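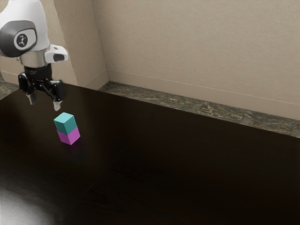

Dos cubos apilados sobre la mesa oscura, con el brazo encima (render).

Esquelas Wiltville: conjunto de datos de avisos fúnebres y páginas de recuerdo

LÉEME, versión del jueves, 30 de mayo de 2019

Qué contiene

Por fin podemos compartirlo completo. Son 3681 avisos fúnebres publicados en Wiltville y alrededores, transcritos a mano a partir de periódicos, recordatorios de papel y páginas conmemorativas en línea. Hay esquelas de dos líneas, hay semblanzas que ocupan media plana y hay agradecimientos de familia preciosos (los de los años de posguerra, con toda la lista de vecinos que llevaron flores, son una maravilla para quien estudie el vocabulario del duelo).

De los 3681 avisos, 3395 llevan todos los campos obligatorios. Los demás están en el archivo incompletos.csv y les falta casi siempre la fecha del oficio o el nombre de la funeraria. Los hemos dejado porque el texto sigue sirviendo.

Archivos

avisos.csv -- un aviso por fila, codificación UTF-8, separador punto y coma
incompletos.csv -- mismas columnas, con huecos
formulas.csv -- fórmulas de cortesía y despedida, con el identificador del aviso donde aparecen
parentescos.txt -- lista cerrada de términos de parentesco, con variantes
normas.txt -- criterios de transcripción

Columnas de avisos.csv

id: identificador del aviso, no se reutiliza entre versiones
tipo: esquela, aniversario, agradecimiento o semblanza
fuente: Druretti (colección de recordatorios), Grerport (hemeroteca) o web
anio: año de publicación
oficio: religioso, civil, sin oficio, no consta
flores: si el aviso pide flores, pide un donativo o ruega que no se envíen
texto: transcripción íntegra con los nombres sustituidos
notas: cualquier cosa rara (erratas del original, avisos duplicados, tinta corrida)

La columna flores empezó casi como un capricho y se ha convertido en nuestra favorita. ¡Cuánto cuenta una frase tan corta! La petición de donativos crece década a década, y la redacción va cambiando con ella: primero se ruega, luego se agradece, al final se sugiere.

Anonimización

Todos los nombres de pila y apellidos se sustituyen por marcas del tipo PERSONA_1, PERSONA_2, en el orden en que salen en cada aviso. Las direcciones particulares se eliminan. Los nombres de iglesias, tanatorios y cementerios se conservan, salvo cuando el aviso es tan detallado que permitiría reconocer a la familia. Los apodos nos dieron bastante guerra: en Wiltville una esquela sin apodo apenas se entendía, así que los marcamos como APODO y guardamos solo si procede de un oficio, de un lugar o de otra cosa. 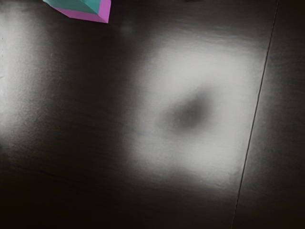 Ansari escribió, después de probar la versión anterior, que los agradecimientos deberían ir en un archivo aparte, porque su tono es muy distinto del de las esquelas y al mezclarlos se falsea cualquier recuento de fórmulas. Tenía buena parte de razón. De momento hemos añadido la columna tipo, que permite filtrarlos en un paso, y la separación completa queda apuntada para junio.

Cambios en esta versión

Se incorporan 818 avisos de la colección Druretti, casi todos recordatorios de bolsillo.
Se corrigen 19 fechas en las que el año del aviso se había confundido con el de nacimiento.
La columna oficio admite ahora el valor «no consta» (antes quedaba en blanco).
Las abreviaturas piadosas se transcriben tal cual, D.E.P. y R.I.P. incluidas, y su desarrollo va en formulas.csv.

Limitaciones

Los avisos de pago están mucho mejor representados que los gratuitos, y eso sesga el conjunto hacia las familias con más medios. Las páginas web de recuerdo son todas recientes; no conviene compararlas sin más con la prensa antigua. Tampoco hemos recogido los comentarios que dejan las visitas en los libros de condolencias.

Uso y cita

Se puede usar libremente para investigación y docencia, citando «Esquelas Wiltville» y el año de la versión. No está permitido intentar identificar a las personas mencionadas. Si alguien reconoce a un familiar y prefiere que el aviso se retire, basta con indicarnos el id y sale en la siguiente versión, sin más trámites.

Las correcciones son bienvenidísimas, sobre todo las de latines y las de nombres de cofradías. Mejor una por mensaje, con el id delante.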